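### 3.2 Desk surfaces and self-reported clutter

The second part of the survey dealt with what people keep on the desk where they do most of their computer work. Of the 413 people who returned the October form, 198 worked from home on most days, and the rest used an assigned desk at one of the two Grullside offices. Respondents were asked to list every item they had left on the desk at the end of the working day, and then to mark which of those items they had used since lunch.

The lists came to 2,235 entries. Nakamura's earlier coding scheme sorts entries into work items, personal items and items in transit, meaning things set down on the way to somewhere else. We kept the three groups but moved drinks into the personal group, where most respondents had put them on their own. Pointing devices and the pads under them were coded as work items, even when the respondent had chosen the pad for its pattern (Figure 4).
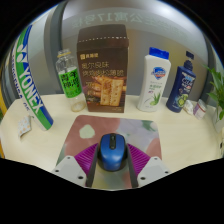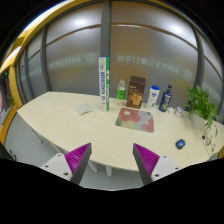
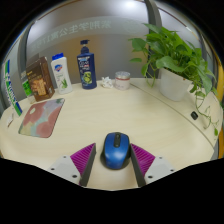

**Figure 4.** Tabletops of the type covered by the survey. A computer mouse is in the first and third views.

Items in transit were the hardest group to code. A package on a desk may be there to be opened, returned or used every day, and the written lists often gave only a single word for it. When two coders disagreed, the entry went to a third, and 55 entries were settled in this way. Most of them were packages, bags or paper.

Home workers listed more personal items than office workers did, but they did not rate their desks as more cluttered. The rating followed the in-transit group more closely than the total number of items. Several respondents left the same comment in different words: they had stopped seeing the things that were always there and noticed only what was new.

The form had one weakness that affects this section. It asked about the end of the day, when some people clear up and others simply leave. A follow-up form, sent through Velau to the home group only, asks the same question at 11 a.m. Its results are given in Section 3.4.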